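**Sorting and packing assistants, Turier warehouse**

Jumton is hiring part-time assistants for the returns area at our Turier site. The work is sorting mixed small goods out of divided gray bins and packing them for the shelves. No two bins are alike — you may get tape, toys and kitchen utensils in the same one.

You will check each item against the list, wipe it if needed and put it in the right tote. Damaged items go on a separate cart. Shifts are four hours, mornings or afternoons, and most of the work is done standing.

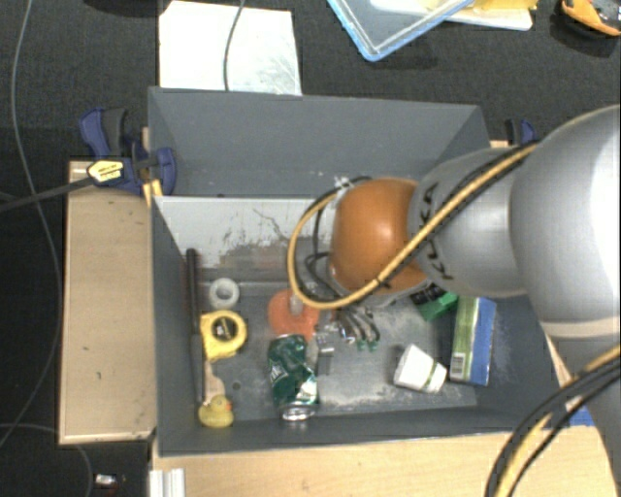 *Front section of a bin, with a rubber duck, a roll of tape and a long black rod among the items.*

No experience is needed. You should be able to lift 55 pounds and read labels in English. Training takes two days and is paid. The job starts in July.

To apply, send a short note with the shifts you can work to Shaimaa Chraibi, quoting job number 286. Questions about the work itself go to Younes Erraji — the front desk can put you through.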